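4. Preparing the shelf before you hang the spice rack

The Predumholm rack is 38 cm wide and needs a free wall of the same width plus a hand of space on each side. Please read the whole section one time before you take the drill.

4.1 Empty the counter under the place where the rack will hang. Dust from the wall falls far and it goes into open jars.

4.2 Hold the paper template on the wall. The arrow must look up. The lower line of the template is the lower edge of the rack, not the line of the screws.

4.3 Mark the 2 screw points with a pencil. Check with a level. If the line is not straight, move only the right mark.

Note: On tile, put a piece of masking tape over each mark before drilling. The drill bit slides less.

4.4 Drill the holes 34 mm deep. Clean them with a dry brush and push the plugs in until they are flush with the wall.

Caution: Do not drill directly above or below a power outlet or a switch. Cables often go vertically from these points.

Many customers write to us that they want to keep some items on the counter also after the rack is hanging. This is fine, as long as the tallest item has free space above it when you lift it.
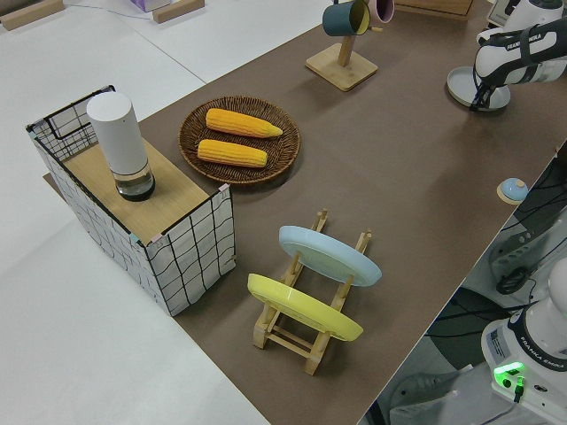

4.5 Turn the screws in by hand and leave the heads 4 mm out of the wall. Hang the rack on the heads and pull it softly down until you feel it sit.

4.6 Tighten both screws from the front. Do not use an electric screwdriver for the last turns, the back plate can bend.

4.7 Load the rack from the bottom row to the top row. Each row carries jars of maximum 370 g. Heavier jars belong in the bottom row only, and never more than one of them.

Note: If the rack moves when you take a jar out, the screws are too far from the wall. Take all the jars away, then repeat step 4.6.

4.8 After one month, check the screws again. In kitchens with much steam they can become a little loose.

For missing plugs or a lost template, write to Aitana Bustamante at the Predumholm spare parts desk. Please give the number that is printed on the bag of the screws. In August the answer can take longer.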